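The Second Life of the Household Table

In the older apartment districts of Plisen, the table has long been the most heavily used piece of furniture in the home. It serves for meals in the morning, for schoolwork in the afternoon and for bills, sewing and repairs in the evening. When a household moves, the table is generally the last item to leave and the first to be set down at the new address.

That position is now under review. As homes in the district become smaller, families, furniture makers and the municipal housing office are reconsidering how much room a table should be given and what it should be expected to do.
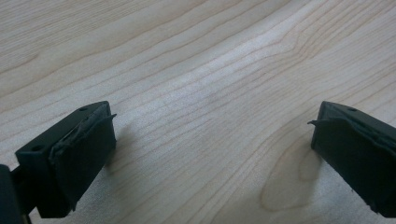
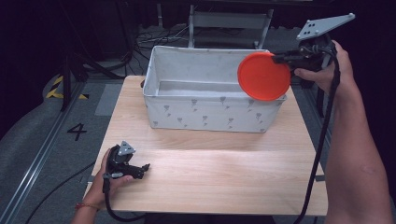

The district's housing stock explains much of the present interest. Most of the buildings along the river were put up for factory families, with a large kitchen and small bedrooms. Later conversions divided many of these apartments in two, and the kitchen was usually the room that lost the most space. A table that once seated eight was pushed against a wall, shortened with a saw or carried down to the cellar.

The Santoso Furniture Archive, housed in a former tram depot on the east bank, has spent several years recovering such pieces. Its collection stands at 65 tables, the oldest of them built for a boarding house and marked along one side by the clamps of a meat grinder. The archive does not refinish what it receives. Burns, ink stains and knife marks are left as they were found, and each table is entered in the register with a short account supplied by the family that gave it up.

These accounts make instructive reading. Very few of them mention style. Donors write instead about height, about drawers that stuck in August, and about which seat was nearest the stove. Several recall the oilcloth that covered the top on working days and was removed for guests. One describes a table cut down twice, first to suit a smaller kitchen and later to suit a grandmother who preferred to work sitting down.

Manufacturers have begun to study the same material. Dorex, a regional producer of kitchen furniture, consulted the archive before drawing up its current range, which consists of narrow tables with a single deep drawer. The company reports that customers asked repeatedly for a surface that could be cleared quickly, and that the drawer was made deeper at a late stage in response. Its earlier folding models had sold poorly. Buyers found that once the leaf was raised it was seldom lowered again.

Fandska, a smaller cooperative workshop, has taken a different course. It accepts tables that owners would otherwise discard, replaces the legs or the frame where necessary, and returns them to the same household. The service is slow, with a usual wait of 27 days, and it is not inexpensive for those who require a new frame. Demand has nonetheless grown each year, particularly among residents who have inherited a piece too large for their rooms.

The municipal housing office entered the discussion when it revised its guidance for renovated apartments. The guidance now asks that each kitchen allow for a table at which two adults can sit with their chairs fully drawn back. Developers objected that the provision would reduce the number of units in each building. The office kept the wording but agreed to permit a shared living area to meet the requirement where the kitchen could not reasonably be enlarged. The revised terms apply to 3,000 apartments scheduled for renovation along the river.

Tenants' groups have given the change a measured welcome. They note that the guidance says nothing about light, although poor lighting over the table was among the complaints raised most often at public meetings. A separate proposal on fixed ceiling outlets is expected to be considered in the coming session.

The archive, for its part, continues to accept donations at the depot entrance on weekday mornings. Owners are asked to leave the drawers in place, together with anything found beneath the lining paper.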